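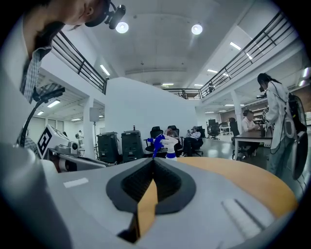

Can a robot wipe down a table in a shared room without someone standing by to help it? It can sometimes get through the motions, but we found no system we would leave alone with the job.

Figure 2. Table cleaning from the gripper's point of view. The jaws are at the edge of a round table, with a spray bottle standing on the far side and people at work or seated in the room beyond.

4. Table Cleaning

4.1 Why this chore

Table cleaning is often picked as a first household or shop-floor task because it looks easy. The surface is flat, the tools are cheap, and little harm is done if a streak is left behind. It is also a chore that vendors like to put in their videos. We chose it for the opposite reason. Of all the chores in the Porkport task list, it is the one where the distance between a good-looking clip and a finished job seemed largest to us, and we wanted to put a number on that distance.

The chore as we define it starts with a table in whatever state the last person left it and ends when the table is fit for the next person. That includes moving things that are in the way, spraying, wiping, putting the things back, and returning the bottle and cloth to where they are kept. Published results usually cover the wiping and leave out the rest. Some cover a single stroke of the cloth on a surface that was cleared beforehand by a member of the research team.

4.2 What the spray bottle asks for

A trigger bottle is a harder object than it appears. It has to be lifted by the neck or body, turned so that the nozzle faces the surface, and held firmly while something pulls the trigger. A person does all of this with one hand and usually without looking. A two-jaw gripper has no spare finger. It can hold the body or squeeze the trigger, and doing both takes either a second arm or a grip on the head that works the trigger by closing the jaws. The second option was the one taught in the Skirndale policy. It depends on where the jaws land, and a small error leaves the bottle hanging at an angle with the trigger out of reach.

The camera position adds a further problem. As Figure 2 shows, the body of the gripper takes up the whole lower part of the view, and the tabletop is seen around its sides and through the notch between the jaws. This is a sensible place to put a camera for learning to grasp, as the jaws and the target stay in view together. For cleaning it is a poor one. A policy that has to judge whether a surface has been covered needs to see the surface, and the part it most needs to see is often behind the tool.

4.3 Data and test conditions

The training set held 1000 human demonstrations made with hand-held grippers. We then ran the trained policy on a Dondevero arm fixed to a wheeled base. The base was parked by hand before each trial, a help we now think was too generous. The arm had never been moved by the people who gave the demonstrations, and its reach is shorter than a human arm plus a step to the side. A number of the motions in the training set could not be copied at all for that reason.

Trials were scored under the Rahman protocol, which gives no credit for part of a chore. We know this is unpopular. Its critics say that partial scores show progress that an all-or-nothing score hides, and this is true. It is also true that a person who has to finish the table, find the cloth and put the bottle away has been saved very little. For a reader who wants to know whether the machine can do the chore, the strict score is the useful one, and we report the looser scores only to show where the failures fall.

4.4 Results

The policy picked up the bottle in 70 percent of trials and sprayed in the direction of the table in 66 percent. These are respectable figures, and a paper that stopped here could fairly claim that the system can grasp and use a household tool. The share of trials that met the full Rahman criteria was 2 percent.

Most of the loss came after the spraying. The cloth was dragged over the middle of the table again and again while the rim was missed. On round tables the policy tended to wipe in straight passes, as though the surface had corners, and it ran off the edge or stopped short of it. Objects that had been moved aside were seldom put back. When the bottle was set down it was often left in the area still to be wiped, and the arm then worked around it or knocked it over.

We saw few signs that the system knew when it was done. Trials ended when the motion ran out. A table that had been clean at the start was sprayed and wiped in the same manner as one with a dried coffee ring, and for much the same length of time.

4.5 The room around the table

All of our scored trials took place with the area around the arm kept clear. Ordinary rooms are busier than that. In the space seen in Figure 2 there are office chairs, seated people and a standing person with a backpack and hanging cables, and a cleaning robot would have to plan around every one of them. People put their elbows on tables. They reach for a cup while the cloth is moving. A human cleaner waits, asks, or does another table first – small choices that no part of our training set describes.

We tried a short set of unscored runs in the late afternoon with colleagues walking through as usual. The safety stop was triggered so often that the runs could not be compared with the others, and we leave them out of the results. Lowering the sensitivity of the stop would have given us more completed motions. We did not think it would have given us a better cleaner, and we were unwilling to test the idea on our colleagues.

4.6 Limits of these findings

We tested one policy on one arm, and a longer reach or a second arm would remove some of the failures listed above. More demonstrations may help as well, though we doubt that they would help with the rim of the table or with knowing when to stop, as neither improved when we went from half the training set to all of it. The base was parked by hand, so the full-chore score should be read as an upper limit for this setup. Costs are treated in the next section, including the time spent by the person who stood beside the arm with a cloth of their own.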